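Clorkham open day, 11/08/2022

Well, the drive out to the Clorkham biscuit works took forever (roadworks past Undon, again) but I'm so glad I went! They only let 60 people through per tour, so we queued in the wind for ages. Hairnets on, then straight into the baking hall - the smell! Oven two is 156 feet long and you walk the whole side of it. My favourite was the old labelling room, all cast iron and glue pots. I spent far too much in the seconds shop and came home with a sore arm.

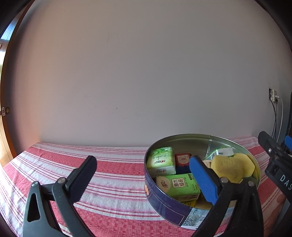

Lương commented that the Asgate works does the same tour in September, with shorter queues and a much better tea room.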